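**Ticket: gripper closes early / misses pick, station B**
Fekcombe robotics club, student bench
Status: open (was closed, reopened)
Opened 29th April

Problem: arm goes to plate, stops short, jaws shut on nothing. Then carries on to the drop point as if it had the part. No error on the pendant. Happens on the Stolel script only, jogging by hand is fine.

Tried so far

- power cycle, whole cell. No change
- reloaded script from the shared drive. No change
- swapped the gripper cable for the spare. No change, put the old one back
- re-taught the approach point. Better for 3 runs then same again
- ran the Zendach demo program instead. Picks fine every time!! so not the gripper

Log from the bad run, copied by hand so excuse spelling:

```
move approach ok
grip open ok
move pick ok
grip close ok width 0
move lift ok
```

Width 0 means jaws fully shut, nothing between them. Script never reads the width back so it doesnt care. That's a second bug, see end.

Put a pause in after "grip open" and left the arm sitting over the plate to check the height. Blue light on at the wrist, jaws open, red part on the plate.

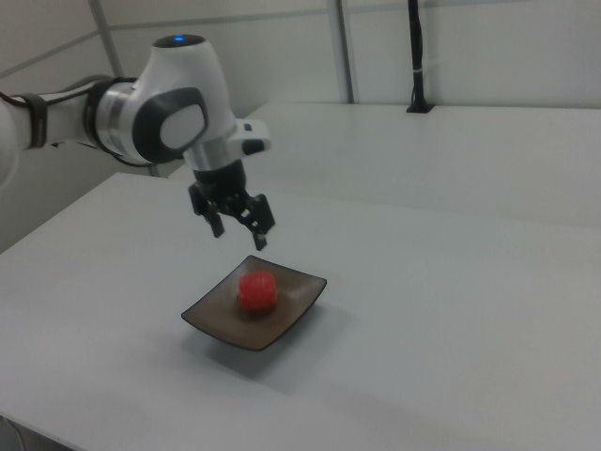
Issue 6

Looks fine from the side at that point, jaws well clear of the part, so the approach is not the problem. It's the move after. Stepped it one line at a time: pick move goes down too little. Measured with the steel rule, short by about 6 mm.

Checked the tool offset. Script loads its own at the top, and it's the one for the old long fingers we had in March. Demo program uses the offset saved on the controller, which is right. So the script thinks the fingers are longer than they are and stops high. Explains why re-teaching half worked, then someone reloaded the script and it wrote over the point again (was me, sorry).

Fix

1. Comment out the offset line in the script, line 1,551. Yes it is that long, most of it is old Vasiliu stuff pasted in, needs a clear out
2. Let it use the controller offset
3. Re-teach approach and pick, save as a new file, NOT over the old one

Ran it after. Picked, lifted, dropped in the right place. Closed ticket.

Reopened same afternoon. Missed again, different reason: plate had been nudged when the other group set up. It's only sitting on the table, and the pick point is fixed. Put masking tape down for the corners. Please leave the tape alone until after the heat.

Still to do

- add check after grip close: if width is 0, stop and show a message
- same check after lift, in case it drops the part
- find out if station A has the same offset line, probably does
- print the finger lengths and stick them on the inside of the cupbord door
- someone else to run it start to finish, I've only tested with the slow speed setting

Don't turn the speed up before the width check is in.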